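# Chapter 6: What Are You Paying For?

Most equipment plans for a robot arm go wrong before anyone asks for a price. Somebody sees a demonstration, likes it, and goes back to the office to write a budget around it. The arm becomes the first line of the spreadsheet, and the job it is supposed to do gets filled in later.

This chapter works in the other order. We start with a small job, moving food items on and off plates, and ask what a buyer would need to know before spending anything on it.
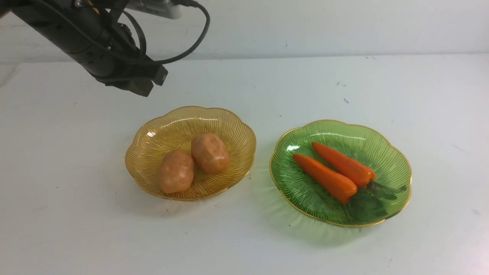

*Figure 6.1. A tabletop trial with two plates, potatoes and carrots.*

Suppose a vendor, Gukska, offers a trial like this to Baloyi, a company that packs ready meals. The sales sheet claims 90 percent success. Ninety percent of what? If the count covers 20 tries on one afternoon, it tells the buyer very little. If it leaves out the tries where a person stepped in to help, it tells the buyer even less.
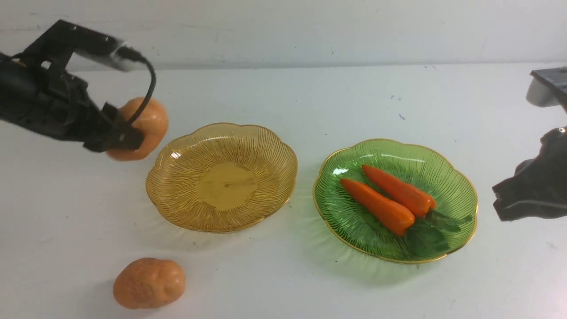 A grip is one step in the job. The item still has to be put down in the right spot, without damage, and the arm has to be ready for the next one. Tumelo Hendricks, who plans equipment purchases at Baloyi, asks vendors for the time of the whole cycle and will not accept the time of the grip alone. Two of the vendors he wrote to in March never answered. He counted that as an answer.

Then there is the reset. After every try, things have to go back to where they started, and on a real line that work lands on somebody. It rarely shows up in a quote.

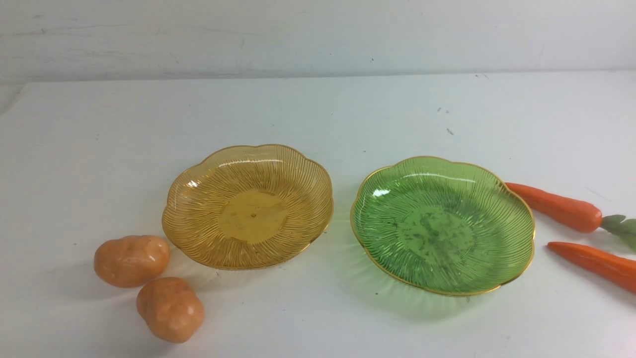
Look for it in the labor line. Caslow, the second bidder, quoted a service plan at $3000 a year and described it as "full support." Read closely, the plan covered phone calls and software updates. Site visits, spare fingers and retraining for new items were all extra. Stiton quoted $3443 with one site visit included — a higher price, and quite possibly the cheaper plan.

Items matter too. Toy vegetables keep their shape and don't bruise, leak or sprout. A trial run on them may be a fair test of reach and aim. It is a poor test of anything to do with food, and a buyer who wants to know about food should send a crate of it.

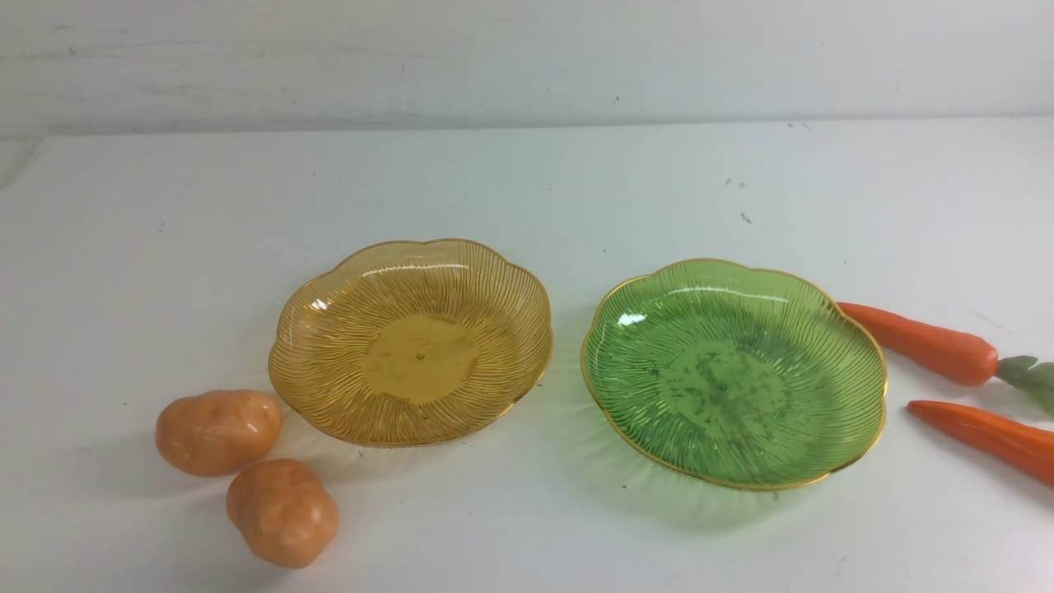
Variety is the next question. Ask how many starting positions were tried, who chose them, and whether the vendor saw them ahead of time. Ask for the failures as well, on video and uncut. Section 6.1 turns these questions into a one-page form, and Section 6.2 uses it to compare the Caslow and Stiton quotes line by line.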